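Informe de avance a la Fundación Chan
Proyecto: Recuperación de recetarios domésticos del valle de Ratumlow
Entidad responsable: Asociación Cultural Stulell
4 de julio de 2023

Este informe recoge el trabajo hecho desde la entrega anterior y el estado de las tareas previstas en el convenio. Las cuentas del periodo van en el anexo, con los justificantes numerados en el mismo orden que la vez pasada.

Recogida de materiales

Durante el periodo hemos recibido en préstamo 30 cuadernos manuscritos procedentes de 11 localidades del valle. La mayoría son libretas escolares reutilizadas, con recetas mezcladas con cuentas de la casa, remedios y listas de jornales. También han llegado hojas sueltas metidas en sobres, que hemos registrado aparte porque no siempre se sabe a qué cuaderno pertenecían. Cada préstamo se acompaña de una ficha firmada por la familia, donde consta si autoriza la reproducción completa o solo la de las recetas.

En dos casos la familia ha pedido que se retiren los apuntes personales antes de publicar. Lo hemos aceptado y el escaneo íntegro queda en el archivo cerrado.

Digitalización y transcripción

El escaneado lo hace la empresa Traltel en su local de Ratumlow. El primer lote volvió con las páginas pares giradas y hubo que repetirlo — sin coste para el proyecto —, lo que retrasó el calendario. Los lotes siguientes han llegado bien y a tiempo.

Están transcritas alrededor de 200 recetas. La dificultad principal siguen siendo las medidas: aparecen tazas, puños, jícaras y «lo que admita», y una misma palabra cambia de valor de un pueblo a otro. Hemos optado por conservar la medida original en el texto y dar la equivalencia en nota cuando hay al menos una fuente oral que la confirme. Donde no la hay, se deja sin equivalencia.

Las tintas moradas de algunas libretas se leen mal en la copia digital. Para esas páginas se trabaja con el original delante, lo que obliga a reservar horas de sala y va más despacio.

Pruebas de cocina

En junio empezaron las sesiones de prueba en el centro social de Ratumlow. Se preparan las recetas tal como están escritas y se anota lo que falta: temperaturas, tiempos de reposo, tamaño del molde. Los dulces de horno son los que más correcciones necesitan, pues casi todos se pensaron para horno de leña y el cuaderno da por sabido cuándo está a punto. Los guisos de legumbre apenas han planteado dudas.

Queda pendiente una sesión dedicada a las conservas, que pasamos al otoño por la temporada del membrillo.

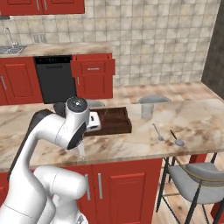 Publicación

La maqueta del libro tiene ya índice y criterios de edición cerrados. Se ordenará por meses y no por tipos de plato, como se propuso en la memoria inicial, y cada receta llevará el nombre del pueblo de procedencia. La imprenta nos ha enviado un presupuesto actualizado — el papel ha subido — que supera la partida aprobada. Proponemos reducir el número de láminas en color y mantener la tirada. Necesitamos la conformidad de la Fundación antes de encargar las pruebas.

Desviaciones y próximos pasos

La transcripción lleva retraso por lo dicho sobre el primer lote. No pedimos ampliación de plazo por ahora, aunque la revisión lingüística se solapará con las últimas transcripciones. Para el siguiente informe esperamos haber devuelto todos los cuadernos a las familias y tener listo el glosario de medidas. La partida de desplazamientos está casi sin gastar y solicitamos pasar el sobrante a horas de sala.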